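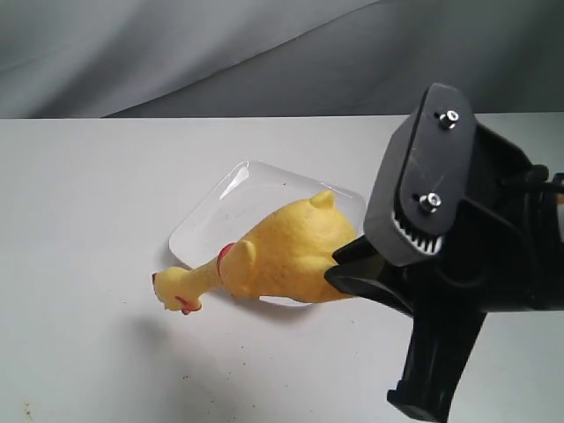
Pluvimard Opens Orders for Mutix Gripper Evaluation Kit

Pluvimard has begun taking orders for the Mutix evaluation kit, a bench-top package intended for colleges, small manufacturers and packing firms that wish to test robotic gripping before committing to a full production cell. Orders opened at 9 a.m. through the company's regional offices, and the first shipments are scheduled for December.

The kit is priced at $3,133 and includes the gripper, a mounting plate, a controller, cabling and a set of practice objects. The robot arm is not included. Pluvimard states that the mounting plate fits most of the small arms already in use in teaching laboratories, and a list of supported models is supplied with each quotation.

Practice objects in the set were chosen for awkward shapes and soft surfaces, and they include a yellow rubber chicken and a shallow tray of clear plastic. Customers are encouraged to add items from their own lines – bagged goods, molded parts, bottles – and to record results on the forms provided.

"Most of the firms we speak with do not handle neat square boxes all day," said Iolo Craddock, product manager for Mutix. "They handle things that bend, and they want to know how a gripper behaves with those things before they sign for anything larger."

The kit was placed with two trial sites ahead of the launch. One was Humphreys, a contract packer of toys and party goods, where staff used it on a spare bench outside normal shifts. Mared Cadwaladr, operations director at Humphreys, said the company completed 221 practice runs and returned written comments on each session.

"Setup took our technicians one afternoon, and the written instructions were clear," Ms. Cadwaladr said. "We asked for a longer cable and for a better explanation of the force settings. The cable has been changed. The section on force settings is still shorter than we would like."

Pluvimard confirmed that a revised manual is in preparation and will be sent to all registered customers at no charge.

The second trial site was the Piditz training center, which plans to use the kit in its introductory automation course. Huw Prothero, who leads the course, said that students would begin with rigid objects and move on to softer ones in the second half of the term. Piditz has ordered two further kits.

Each kit carries a warranty of two years covering the gripper and controller. Finger pads are treated as wearing parts and are excluded, although replacement sets may be ordered separately. Telephone support is available on working days, and on-site setup can be arranged for an additional fee.

Requests for quotations should be addressed to Ifor Bellis in the Pluvimard sales office and should state the make and model of the arm to be used. Educational customers are asked to include a purchase order number with their request.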